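About Jemlow

Jemlow is a small advisory firm working on oil and gas acquisitions. Buyers hire us to find out whether the thing they are about to pay for is worth the money. Often it isn't, and we say so in writing.

Eliseo Camacho started the firm after 28 years in the business, most of them spent reading reserve reports that somebody badly wanted to be true. He had watched too many deals get toasted at dinner and written down two years later. The word "synergy" is allowed in our reports only if it has a dollar figure and a date next to it.

There are 8 of us. We have geologists, a pair of accountants, and one former pipeline operator who trusts no maintenance log he hasn't checked himself. We don't have a sales team.

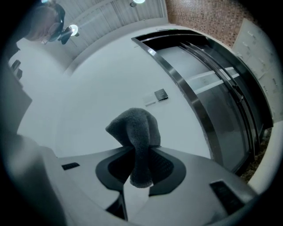
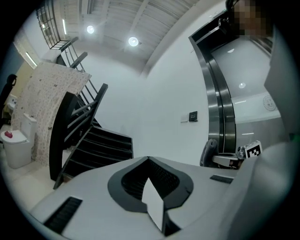
Our fees are fixed and agreed on before we open the data room. We take no success fee. An adviser who gets paid only when the deal closes will usually find a reason for it to close, and we doubt we would be any better than the rest.

Most of our work is on producing fields and the pipes that serve them, generally deals under $200 million. We looked at the Gestier gas package for a buyer who then walked away, and at the Brimard terminal for one who went ahead at a lower price. On Van Hecke we told the client the cleanup costs were understated. The client bought it anyway. That happens, and it is their money.

We don't enter industry awards. Deal of the year is generally picked before the first full year of production numbers comes in, so we can't see what is being judged.

If you have a deal in front of you, send us the seller's summary and the asking price. Eliseo reads the first email himself, usually before 8 a.m., and will tell you if we think there is any point in hiring us.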